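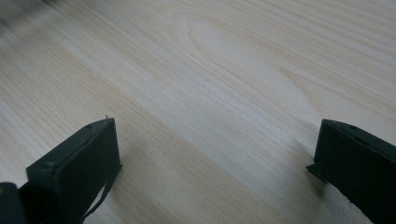
Light-colored wood with an oval figure in the grain.

VIKACH BASKETBALL LEAGUE
Minutes of the Game Operations Meeting
Held May 4, 2023, Horken Gym, upstairs office

Chair: Higinio Sandoval
Present: club delegates from Horken, Bellis and Cika; referee coordinator; table crew coordinator; league secretary (minutes).
Absent with notice: schedule officer. Written report received and filed.

The meeting was called to order at 6:35 p.m. A quorum was present.

1. Previous minutes

The February minutes were approved with one correction. Item 4 should read "second overtime," not "second half." Bellis moved, Cika seconded. Carried.

2. Season report

The chair reported that 128 regular season games were scheduled and all were played, five of them on makeup dates. Two games ended by forfeit. Both forfeits were for failure to field five eligible players at tip-off and neither was appealed.

The Horken delegate asked whether forfeited games count as played for the player participation rule. The secretary read the rule, which does not say. Moved to item 6.

3. Shot clock operation

The table crew coordinator reported 38 logged shot clock errors for the season. The most frequent was a full reset where the rule calls for a partial reset after an offensive rebound off the rim. The second was a clock started on the inbound pass instead of on first touch in bounds.

The referee coordinator stated that the crew chief may correct the clock at the next dead ball, and that this was done in most of the logged cases. Four were not noticed until after the quarter had ended. No result was changed.

Discussion followed on whether the shot clock and game clock should be run by one person at the smaller gyms. Cika has been doing this all season. The table crew coordinator opposed it. The Cika delegate said the club cannot find a fourth table person for the early game and would rather pay the fine.

Motion (Horken): from next season, separate operators are required for the game clock and the shot clock at all varsity-level games. Lower-division games may use one operator with the agreement of both coaches, recorded on the score sheet before tip-off. Seconded by Bellis. Carried, Cika opposed.

4. Protest, Bellis at Cika

Bellis had protested the awarding of a time-out to Cika in the final minute of the fourth quarter. According to the running score, Cika had used its full allotment. The scorer's sheet showed one left.

The chair noted that the protest was filed within the time limit and the fee was paid. The two sheets were compared. The difference comes from a time-out charged in the third quarter and then withdrawn by the referee for an injury stoppage. The withdrawal was entered on one sheet only.

Finding: the time-out was properly granted. The result stands. The protest fee will be returned, as the record at the table was unclear. The Bellis and Cika delegates did not vote.

5. Equipment

a) Backboard padding. Horken has replaced the lower edge padding on the east basket. The west basket passed inspection.

b) Possession arrow. Bellis reported that its arrow fails to light on the left side. The club will use a hand-turned arrow until the unit is repaired.

c) Game balls. Stock is 40 balls, of which almost half are below the bounce standard and will be moved to practice use. Purchase of replacements approved up to $400. The secretary will obtain two quotes.

6. Participation rule

The chair proposed that a forfeited game count as played for every player listed on the score sheet of the team that was present, and for no player on the forfeiting team. The Bellis delegate asked about a player under suspension -- whether a forfeit win would use up one game of the penalty. Opinions differed. The proposal was held over, with the referee coordinator to draft wording that covers suspensions.

7. Other business

Horken asked that warm-up time between games be fixed at 15 minutes when the first game runs late. The chair said the current wording allows the crew chief to shorten it to ten. No motion was made.

Score sheets from the playoff round are still missing for one game at Cika. The delegate will bring the original to the next meeting.

Adjourned at 8:20 p.m.

Action items
Secretary -- quotes for game balls
Referee coordinator -- draft of participation rule
Bellis -- repair of possession arrow
Cika -- missing score sheet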